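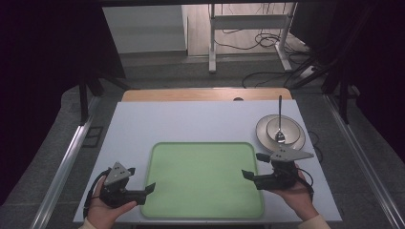

Chapter 7
How a Racing Team Spends Its Season

If you have ever stood by the fence at a circuit and watched the cars go by, you will know how easy it is to think of racing as something that happens on a Sunday-best sort of afternoon, all noise and flags, and then stops. In this chapter we are going to spend our time on the rest of it – the long weeks when the car is in pieces and the people who look after it are arguing (quite kindly, as a rule) about springs.

We shall follow a small single-seater team, Grodico, through one season at Hurnine and Gilani. The team ran 2 cars, one for Jawad Jatoi and one for Atif Qureshi, and had a new front wing ready by April. Both drivers liked it in testing. By the middle of the year Jatoi had lost faith in it and Qureshi would hear of nothing else, and a good part of what follows is about how the engineers coped with that.
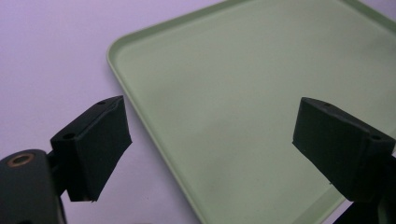 Fig. 7.1 A pale green tray with a raised rim and rounded corners.

You won't need much mathematics. Where we talk about grip, tyre wear or fuel load, the sums are worked through slowly, and you are very welcome to skip them the first time and come back later with a cup of tea.

Before you begin, please look again at the section on tyres in Chapter 6, and keep your notes on braking distances to hand. We start in the workshop, with the gearbox out and the first race still 200 laps of testing away.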